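Budget for the Work Surface Before You Budget for the Arm

Posted December 31, 2022, by Ineke Van Loon

Most equipment plans for small automation cells are written in the wrong order. The arm comes first, then the gripper, then the controller and the software seats. Benches, coverings, spare fingers and cleaning time go on a line called "sundries," and the line is filled in on the last afternoon before the request is due.

I reviewed six such requests this year for the Prendden shop and its two sister sites. Four of them had a sundries line smaller than the cost of the mounting bolts. All six came back for more money before the cell had done a full month of work.

My position is that the consumables and surfaces line should be worked out first, from the job, and that the arm should be chosen with what remains. Rangi Sheehan, who approves these requests at Janside, disagrees. His argument is that an arm lasts ten years and a bench top lasts two, so the long-lived item deserves the attention. He is right about the lifetimes. I think he is wrong about where the risk of overspending sits. The price of an arm is printed on a quote. The price of everything the arm touches is spread over dozens of small orders, and few shops add them up.

We added ours up in September. The cell had placed 116 separate orders under sundries over the year, for a total of $3,011. Finger pads were the largest item at $302. The rest was film, tape, solvent, scraper blades, cable ties, shims and two replacement wrist camera covers. No single order needed a signature, and the yearly total did.

The second habit I would like to see dropped is planning for clean material. Vendors demonstrate on matte gray mats with painted blocks. Real jobs involve stone, sheeting, offcuts and whatever the last trade left behind. A gripper that handles a rigid block well may do poorly with thin plastic, which folds, slides and bunches up against the finger. Stone with strong veining is hard on a vision system tuned for plain backgrounds, and dried paint or plaster on top of the veining makes it harder. If the job has these in it, the acceptance test should have them in it too, and the test should be in the purchase order.

Phúc Châu wrote the test we now attach. It is one page. It names the sheet material, the surface, the lighting and the number of attempts, and it says who pays for the return visit if the arm fails. Ruvach accepted it without changes. Doãn asked for the surface to be "representative," and we declined, on the grounds that the word means nothing until somebody is looking at a particular bench.
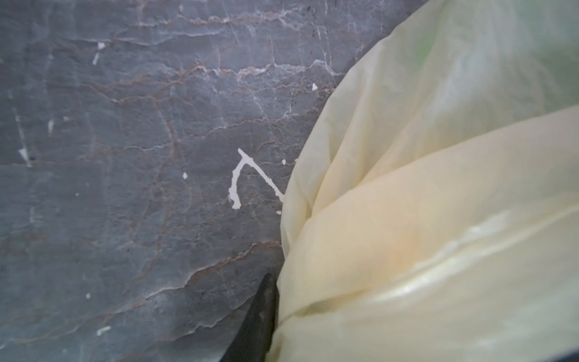

The same test settles the finger question early. Fingers are cheap compared with an arm, and buyers tend to take the standard pair and order others later. Each later order brings a small stoppage, a recalibration and an hour of someone's time. I would ask for three shapes at the outset and return what is not wanted. A narrow tip gets under a fold more easily than a broad pad, but it puts more load on a smaller area, and that should be checked against the surface finish before anyone agrees to it.

Cleaning belongs in the plan as labor. Thảo Phùng's method is to time it over a working week and enter the result as hours, with a rate beside it. Requests that treat cleaning as free are understating the running cost, and they set up an argument with the day shift.

Rangi's remaining objection is that all this slows the request down. It does, by a week or so in our case. A supplementary request at Janside takes longer than that to reach his desk. For next year I have asked that the form be reprinted with surfaces and consumables at the top and the arm on page two. He has the draft.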